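3.2. Superficie de trabajo y visibilidad de los objetos translúcidos

La segunda parte del estudio se ocupa de la relación entre el acabado del tablero y la facilidad con que se localizan sobre él objetos de plástico sin color. En la bibliografía sobre ergonomía del puesto de ordenación se suele especificar la altura de la mesa y el nivel de iluminación, pero el acabado de la superficie queda reducido a una mención genérica («clara», «mate»). Consideramos que esa descripción es insuficiente cuando el material que se manipula deja pasar la luz y toma parte de su aspecto de lo que tiene debajo.

Se compararon 3 acabados: blanco liso, gris uniforme y madera clara con veta visible. La iluminación se fijó en 500 lux sobre el plano de trabajo en todas las condiciones. El conjunto de objetos, denominado Deslow en lo sucesivo, comprende piezas planas y piezas en forma de caja, transparentes o esmeriladas, sin etiquetas ni marcas impresas. La Figura 4 corresponde a la condición de madera clara.
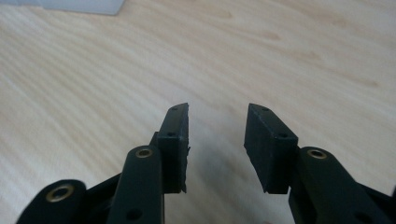
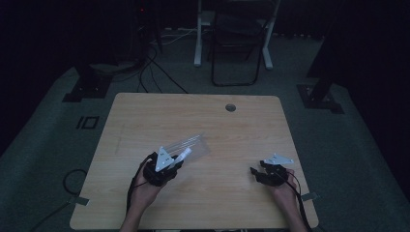
Figura 4. Condición de madera clara. Tablero de tono pálido con veta y material translúcido o plástico transparente.

Brenda Lightfoot y Farzana Kodikara
Grupo de Estudios del Espacio Doméstico, Messina
Versión revisada, julio de 2023

La veta del tablero es irregular. En la primera vista de la Figura 4 se aprecian líneas onduladas en diagonal, de un tono algo más oscuro que el fondo, junto con algunas manchas alargadas semejantes a nudos. El borde inferior recto de la pieza blanquecina se distingue sin dificultad sobre ese fondo. En la segunda vista, la pieza transparente se reconoce sobre todo por los reflejos tenues a lo largo de sus aristas paralelas — el interior apenas aporta información de contorno.

De esta diferencia se desprende la distinción que empleamos en el resto del trabajo entre contraste de cuerpo y contraste de arista. El primero depende del color y de la difusión del material; el segundo, de la orientación de la pieza respecto a la fuente de luz. Los 18 participantes evaluaron ambos por separado, en una escala de siete puntos, para cada combinación de objeto y acabado.

En las piezas esmeriladas, la madera clara obtuvo valoraciones superiores a las del blanco liso. En las transparentes no se observó una ventaja estable de ningún acabado: las valoraciones variaron más con el ángulo de la pieza que con el tablero. El gris uniforme ocupó una posición intermedia en ambos casos. Los protocolos de ordenación que prescriben un fondo único, entre ellos el de Usora, deberían por tanto indicar a qué tipo de plástico se refieren.

Queda sin resolver el efecto de las marcas de uso en el tablero, que no se controló en esta serie y se aborda en la sección 3.4.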